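Virnell Robotics Club Starts Building for October Meet

13 June 2025

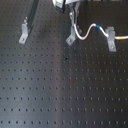
The Virnell student robotics club has a project to call its own, and the mood in the lab could hardly be better! Fourteen students have signed up to build an automated sorting station for the Sarmiento Challenge in October, where each team gets 300 seconds to sort a tray of mixed parts. They named theirs Irken after a long and very loud vote. Setup came first, with silver L-shaped brackets screwed down to the black breadboard table and a white cable routed through one of them.

"I love the grid of holes, you can move a bracket and try again in a minute," said Edem Zakaria, a junior who leads the hardware group.

Club adviser Fiifi Sowah said a $1000 grant from the school's parent group will cover parts and travel. The programming group meets through the summer, and new members are welcome, with or without coding experience.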